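Saliba 209 portable solar panel and power pack – my review

June 21, 2020

I've been meaning to write this one up for ages, and a few of you have been nagging me in the comments, so let's get on with it. The Saliba 209 is a folding solar panel that comes bundled with a power pack about the size of a lunchbox. I paid £269 for mine from Trurance, who threw in the carry bag and got it to me quicker than they'd promised (no complaints there!).

We're up in Ustdale, so not exactly the Costa del Sol, and I wanted something that would keep the phones, a lamp and the little radio going in the summerhouse without running a cable across the lawn. I looked at putting proper panels on the roof, but it's a rented place and the landlord went a bit quiet when I asked.

Setting it up

Dead easy. You unfold the panel, prop it on its two legs, plug the lead into the side of the pack and wait for the green light. The leaflet is tiny and looks as if it's been translated twice, but you hardly need it. My one grumble is the legs – they're held on with press studs, and on a breezy day the whole thing folds up and lies down on the grass. I use tent pegs through the corner loops now and it stays put.

What you get out of it

On a clear day it fills the pack from flat by teatime if I start after breakfast and turn the panel a couple of times. On a grey one I get maybe half that, and on a properly wet one I don't bother putting it out. The box claims up to 11 phone charges from a full pack. I've never got near that, but then my phone is old and the battery's tired, so take that with a pinch of salt. The lamp runs all evening and there's still plenty left for the radio in the morning.

It won't run a kettle. I know someone is going to ask! It won't run a hairdryer either, and if you try anything too greedy it just beeps and switches itself off.
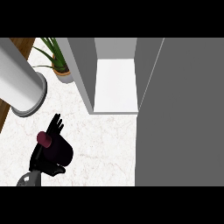
How it compares

Before this I had the smaller Skivside one, which was cheaper and much lighter, and I'd still take that on a walking holiday. But it had no pack of its own, so every time a cloud went over, the phone stopped charging and bleeped at me. Having somewhere to store the power makes all the difference if you want to use it after dark. The Skivside did have better legs, mind you.

Niggles

The lead is too short, so the pack ends up sitting out in the sun with the panel, and it gets quite warm. I tuck mine underneath in the shade. There are 3 USB sockets and they're so close together that a chunky plug blocks the one next to it. And the carry bag zip is already sticking.

Would I buy it again? Yes, I think so, though I'd hang on for a sale. Trurance usually have one in July and I'm half tempted to get a second panel then, if they'll sell me one without the pack. I've emailed to ask and will pop the answer in the comments when I hear back.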